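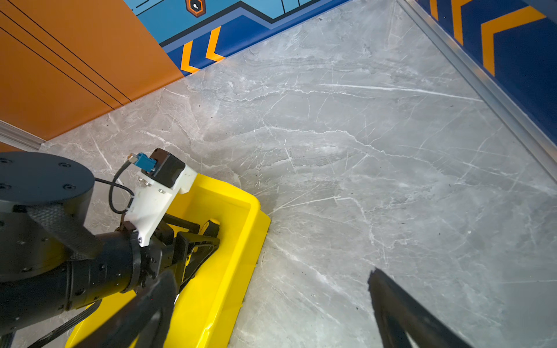

Ticket 469
Subject: Fingertip inside tray during pick – which rule applies
Site: Grilbridge
Opened: Jul 5, 2025
Handled by: Knut Rathjen, Viruvum Support
Status: Closed, follow-up in August

Request
The site asks whether a fingertip may enter the yellow tray while the arm is running at normal working speed. The Zindeo cell rules state that fingers must stay clear of "fixed surfaces." The operators read this as including the tray. The integrator, Buschmann, did not.

Entry 1
The tray rests directly on the floor and is not fastened. Under the cell rules it is a loose carrier, and the fixed surface clause does not apply to it. The loose carrier clause does: reduced speed below the rim, and no sideways travel until the fingers are clear of the rim again.

Entry 2
Site log reviewed. Of 808 picks, 32 ended in a protective stop. Nearly all of these occurred on sideways travel below the rim. Site was asked to confirm which program version was loaded.

Entry 3
Site confirms version 9. This version was released before the loose carrier clause was adopted and has no speed change at rim height. Site instructed to stop using it and to load the current release. The wrist cable and the sensor connector are to be checked by hand before restart – the cable loop must not be able to catch on the tray rim at any wrist angle.

Entry 4
Current release loaded. Cable check signed by the shift lead. No protective stops reported on the first shift.

Resolution
Work may continue under the loose carrier clause. Any change of tray type requires a new rim height entry and a new signature. The wording "fixed surfaces" has been referred to the rules editor for the August revision.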